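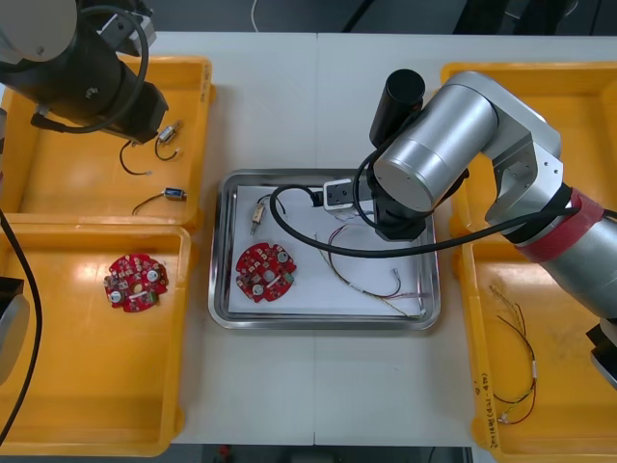 4. What the drawers told me

I went into this part of the study thinking I'd be writing about clutter. My notes from the first few home visits are full of that word, and I'm a little embarrassed by it now, so let me start with what people said when I stopped using it. I visited 23 households, most of them in Prenier and the rest out in Flellelthorpe, and at every one I asked to see the place where the odd little pieces go. You know the one. It holds the screws from a crib that got sold years ago, a charger for a phone that doesn't exist anymore, a knob. Everybody laughed when I asked and everybody knew exactly which drawer I meant (or shoebox, or coffee can, and in one house in Flellelthorpe a soup tureen with a nice lid).

4.1 Keeping because you don't know what it is

The reason I heard most was plain uncertainty. People held on to a part when they couldn't say what it belonged to. Once they could name it, they were much more willing to let it go, even when the name made it sound useful! A retired bus driver had kept a small black plastic foot for years, and when her son recognized it as coming off their old dish rack, she dropped it in the trash while we were still talking. The rack had been gone for ages. As long as the foot was a mystery, though, it might have been important.

I started calling these "orphans" in my field notes, and the name stuck. An orphan is any part whose keeper can't tell me what it came from. I want to be careful here, because an orphan to one person in a house is often perfectly familiar to another. Tanvir Barua, who coded the interviews with me, pushed me hard on this point and he was right to. We ended up marking each object by household member, which made the spreadsheet ugly but made the disagreements easy to find. Some of my favorite stretches of tape are two people in a kitchen arguing over a spring.

4.2 Naming and sorting

For the sorting sessions I borrowed the Siriwardena prompts, which ask people to group objects in whatever way makes sense to them and then talk about the groups. I changed one thing. The original prompts ask for a title for each group at the end, and I asked for it at the start of every new group, mostly so I could hear the titles change as the pile grew. They changed a lot. "Electrical" turned into "electrical but scary," and then into "ask Dad."

Electronic parts gave people the most trouble. Wood screws and hinges got sorted fast and with some pride, even by folks who told me they weren't handy. Anything with a wire coming out of it slowed the whole session down. Bare circuit boards were the strangest case of all (Figure 3). People were sure a board had once been expensive, and sure it was useless by itself, and they kept it on the strength of the first thought while telling me the second.

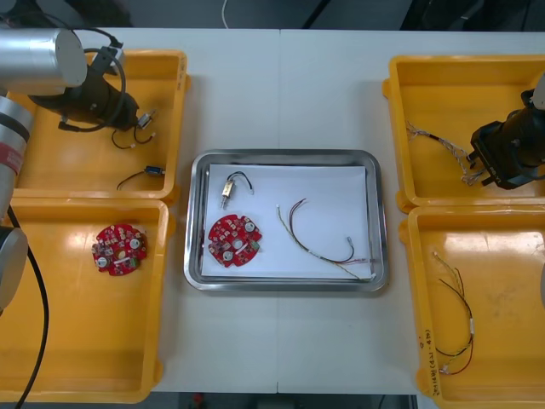

Figure 3. Small parts, including a red circuit board, on a paper-lined steel tray with yellow bins to either side.

Color did some work here too, more than I'd planned for. Several people grouped boards by color before anything else and then made up a story about why the colors should matter. One man told me with total confidence that green ones were for computers and the rest were for toys. I didn't correct anybody, and I'm not sure I could have. His system was wrong as electronics but it got him through his shoebox in one evening, and his wife has adopted it.

4.3 The part as a promise

The second big reason for keeping things was that a part stood for a repair somebody still meant to do. These objects were never orphans. Their keepers could tell me the make of the lamp, where the lamp was (usually the basement), and what had gone wrong with it. They could also tell me who was supposed to fix it, and that got tender fast in a few homes. One woman had her brother's name written on a sandwich bag with a switch inside. They hadn't spoken in a while. She said throwing out the switch would be "kind of a statement," and I've thought about that sentence a good deal.

I had expected money to come up more in these conversations. It came up once or twice, usually as an afterthought, and usually about something that would cost very little to replace. The folks at Bolter, the hardware store in Prenier where I did my follow-up chats at the counter, told me the same thing from their side. Customers come in with a part in a pocket and want to know what it is. A good many of them leave without buying, quite happy, with the part back in the pocket.

4.4 Where I'd be cautious

The object set I coded comes to 200 pieces, and I chose which ones to photograph and ask about. I tried to take every tenth thing out of the drawer, but people would grab something and say "oh, you have to hear about this one," and I always did want to hear about it. So the stories lean toward objects with stories. The visits also ran through February, when people in both towns are stuck indoors and a lot of them had already been poking around in their drawers before I called. A summer round might look pretty different, and Tanvir thinks the garage would take over from the kitchen. I'd like to go back to the tureen house either way.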